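Interior Technician (FF&E Schedules and Finishes), Sallmont office

Emton designs and fits out the interiors of private houses and small residential blocks. We need a technician to produce and maintain furniture, fixture and finish schedules for projects at construction stage. The post is full time and reports to the senior technologist.

Current workload includes Prernness, a conversion of 19 flats over 3 floors, and a set of smaller refurbishments in and near Macedo. The Prernness schedule stands at 355 line items and will be the first one handed over to the new technician.

Duties

Prepare room-by-room schedules from the designers' drawings and specification notes.
Check joinery shop drawings against site dimensions and return them marked up.
Log paint, fabric and flooring samples on receipt, with batch number and supplier reference.
Issue revisions to contractors and keep the revision register up to date.
Attend site for setting out and for snagging. Expect two visits a month, more towards handover.

Requirements

A qualification in interior design, architectural technology or joinery, or equivalent time in a drawing office.
Working knowledge of 2D CAD and spreadsheets. 3D modelling is useful but will not be tested.
Ability to read a fabric or timber data sheet, including fire classification and wear rating.
Full driving licence.

Hours and terms

Core hours are 10 am to 4 pm, with the remainder worked at either end of the day by agreement. The post is permanent after a six-month probation. Site mileage is paid monthly.

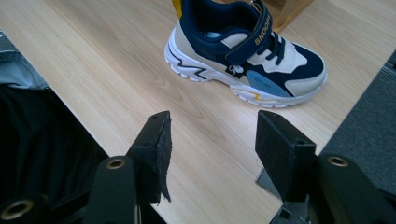 Safety footwear and a hard hat are supplied for site visits. A measuring kit is issued on the first day and remains the property of the firm.

How to apply

Send a CV and one sample schedule of your own, with client details removed, to the Sallmont office. Include a covering note of no more than 200 words stating your notice period. Applications close at noon on the last working day of August. Shortlisted applicants will be given a short take-off exercise from a floor plan, done at the office.

No agencies.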